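The tablecloth years

Feb 7, 2025

I inherited my grandmother's table linens in April, and I have been putting off writing about them ever since, mostly because I didn't know what I thought. Did I want them? I live in a one-bedroom apartment with a table that seats four if one of you doesn't mind the radiator. There were two boxes, taped up, very heavy, and they smelled like her hallway closet.

So I did what I always do with things I can't decide about, and put them under the bed.

What finally got me going was supper at Unai Escobar's place. He had a cloth on the table, a real one, ironed, with a gravy stain by the salt that he didn't even try to hide, and I swear the chicken tasted better for it. I asked him what he used on stains and he said "dish soap and then I stop worrying." I went home and pulled the boxes out that same night (in my coat, still).

First discovery: my grandmother kept everything. The good white damask, sure, but also the plastic-backed one from the porch, and a round one for a table I don't think she ever owned. Some were wrapped in tissue with little notes pinned on. One said "Too short, use anyway." I've stuck that one on the fridge.

Second discovery: old folds do not want to leave. I washed the damask on cool, hung it over the shower rail, ironed it while it was still damp, and ironed it again the next morning, and you can still find every line if the lamp is on. My aunt says to roll them around a cardboard tube from now on. My mother says people who notice creases in a tablecloth should be served last. I'm with my mother, but I did go and ask the fabric store for a tube.
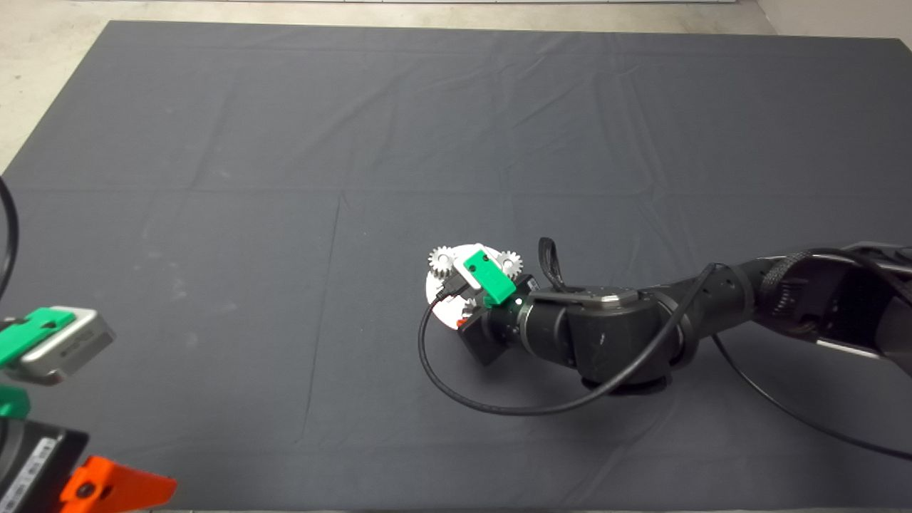 Dark gray cloth, fold lines and all.

I've come around to dark cloths, by the way, which I never thought I'd say. White looks wonderful for as long as it takes somebody to reach for the beets. Dark forgives wine and coffee and most sauces. What it doesn't forgive is flour, or dust, or anyone who owns a pale cat! I keep a lint roller in the drawer with the napkins now and give it a quick once-over before people sit down.

The sizing thing took me longer than I'd like to admit. Measure the table, then add the drop you want on both sides, so twice. I forgot the twice. I ordered what I thought was a roomy one and it sat up there like a place mat. A 9 inch drop is what I like for every day, and for that mine needs 18 extra inches each way, which I have now written in pen on the inside of the cupboard door.

As for Grandma's boxes, I kept almost 30 pieces, if you include the napkins, and my cousins split the rest. The round one stayed with me. I don't have a round table either, but it makes a very nice curtain for the shelf where I hide the vacuum cleaner.

The damask goes on tomorrow, creases and all, for soup. If anyone has a trick for getting candle wax out of lace, I'd love to hear it, as I've been scared to start on that one and it's still in its tissue.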